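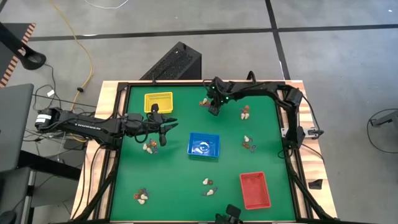

How Big Is a "Mega" Roll? Reading a Paper Towel Package Like a Detective

Reading time: 5 minutes

Go to the paper towel aisle in any store and look at the words on the packages. Big. Giant. Mega. Super Mega. Is there a roll anywhere that just says "medium"? I have looked, and I haven't found one yet.

You might think there is a rule somewhere that says how big a mega roll has to be. A cup in a recipe is always the same size, and so is a foot on a ruler. But "mega" on a paper towel package is a word the company picked. One company's mega can be smaller than another company's big.

Let's try it with two made-to-last-the-month packs from the same shelf. The first is from Dedora and says MEGA in red letters. The second is from Rolland and says "family size," which sounds sort of sleepy next to MEGA. The Dedora pack costs $22. The Rolland pack costs $19. Which one is the better deal?

You can't tell yet! You know the price, but you don't know how much paper you get. Turn the pack over or check the bottom edge, where the print gets tiny. You're hunting for the number of sheets. On these two packs it was the same number: 700. So the sleepy one gave you just as many sheets and left three dollars in your pocket.

Case closed? Hold on. What is a sheet?

A sheet is the piece between one dotted line and the next. Those dotted lines are little cuts made by a machine, and the company decides how far apart to put them. If you put the cuts closer together, you get more sheets out of the very same paper. It's like cutting a pizza into more slices. You can say you have twice as many slices, and you'd be telling the truth, but everyone at the table is eating the same pizza.

So a careful detective wants one more number, and it is usually hiding near the first one. In the United States it's often written as square feet. A square foot is a square that is one foot long on each side. Square feet tell you how much paper there is in total, no matter where the cuts are. If two packs have the same square feet, they would cover the same amount of floor if you rolled them all out. (Please don't roll them all out. Ask somebody first, at least.)

Now for another word: ply. Ply means layer. A 2-ply towel has two thin layers pressed together. People will tell you that two layers are always stronger than one. Are they? It depends on how thick each layer is and what it's made of. One good thick layer might beat two flimsy ones. The number of layers is a fact, but "stronger" is something you would have to test.

And you can test it. You need a tray, a spoon, some water, and one sheet from each kind of towel.

Cut the sheets to the same size first, or the test won't be fair. Lay one on the tray. Add one spoonful of water at a time, and count the spoonfuls until you see a puddle around the edge that the paper won't drink up. Write down the number. Dry the tray and do the same with the other towel. Then do the whole thing again with fresh sheets, in case something odd happened the first time.

Glória Fonseca, who teaches third grade, tried this with her class in February. They used Iso and Zornen towels. The Zornen package said "soaks up more!" and the class wanted to know: more than what? More than Iso? More than last year's Zornen? More than a sock? The package didn't say. In their test the two towels came out so close that the class argued over it until lunch, and half of them still think somebody's spoon was too full.

"More" needs a partner. If someone says they have more, you can ask "more than what?" and it isn't rude. The same goes for "better," "faster," and "longer lasting." Sometimes there is a little star beside the word. Follow the star to the small print, and you may find that the towel was compared with the same company's cheapest one.

Does this mean the packages are lying? Mostly, no. The numbers on them are usually true. But the big words are there to sell towels, and the small numbers are there to tell you what's inside, and you'll notice which ones got the red letters.

And if the spill is only juice, you could use a rag.

Questions or corrections? Write to us through the contact page. | Copyright, all rights reserved | Back to top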